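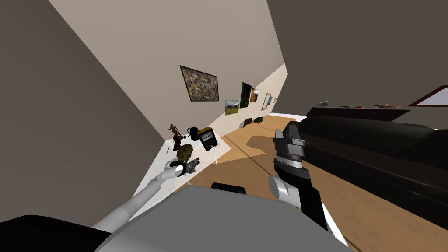

*Hallway render: paintings along the beige wall, light wood floor.*

**March, choir notebook, evening session (started 6:40 pm)**

Worked with Davina on the edition of the Sepúlveda psalm setting. We have now 145 measures typed in. The alto part from measure 62 is still a problem. The old copy has a sharp before the F, but the tenor has F natural on the same beat, and the organ part doubles the tenor. I played both versions on the piano several times. I prefer the natural. Davina prefers the sharp and says the clash is short and the ear forgives it. For now I put the sharp in small print over the note, so the singers can see it is a question.

Text underlay: the copyist writes the syllables very close together, and in the second verse I could not be sure where "mercy" begins. I moved it one note to the left. Then the slur makes sense and the basses can breathe before the long D. Kári should look at it, she reads this handwriting better than me.

**Tuning**

Tried the opening without organ, four singers only, one on each part. Started in G. At the end of the first verse we were flat, almost a half step. Second try, Finlay gave the chord again after the rest in measure 31, and we stayed closer. I think the fall comes from the repeated thirds in the soprano. They sing them a little lower every time. Exercise for next rehearsal: hum the G in the basses and let the sopranos go only G–B–G, slowly, no vibrato.

We also tried it in A flat. It was more stable, I don't know why. Orhun says many choirs find this with pieces in G and F. The top note becomes A flat for the sopranos, which is fine for ours. The basses did not complain.

**Tempo**

Half note = 62 feels right for the first part. In the fugue it drags. Finlay conducted it in 2 and it became lighter immediately, but the tenors lost the entry after the page turn. I must change the layout there: move one system back so that the turn comes in the rest.

**Printing**

Prindex can make the booklets, but they want the PDF with all fonts inside. My last file had the lyrics font missing and all the long dashes became small boxes. Check this before sending! Cream paper, if they have it. White is too bright under the lamps at Ikley.

**Open**

- F sharp or F natural, measure 62 (ask Kári, then decide and stop discussing)
- page turn in the fugue
- transpose the organ part to A flat, and see if the pedal line still lies well
- Cokach hymn: the third verse has no translation, Orhun will try one
- give back the pitch pipe to Davina, it is in my coat

Stopped at 9:15. File is saved as version 4, the older ones are in the same folder, please don't edit them.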